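Carbone Project: Progress Report to Ninik
22 August 2025

Collection for the sorting task is now at 2649 recorded examples, all made on the two-arm station at the Nemside site. An operator guides both arms through each run, and the joint positions and camera views are saved together. We rejected almost 300 further runs for missed grasps or dropped parts. They are stored separately and are not in the total.

The current set uses small electrical and plumbing parts, with a blue tray in the middle of the table. Layouts are changed between runs so that the model does not learn fixed positions. Either arm may pick, depending on which side the part is on.

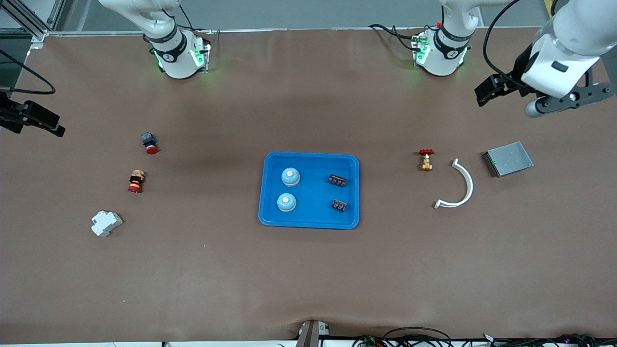

Does the model need new examples every time a part is added to the set?
Usually a small batch. Parts close in shape to ones already covered have needed few extra runs, while thin or curved parts have needed more.

Two items are behind schedule. Labeling is 3 weeks late after a change to the file format, and the replacement gripper fingers from Celgate have not arrived. Collection continues with the old fingers, which slip on smooth metal.

Next period we will finish labeling, retrain, and test on parts left out of the training set. Results will be in the December report. No change to the budget is requested.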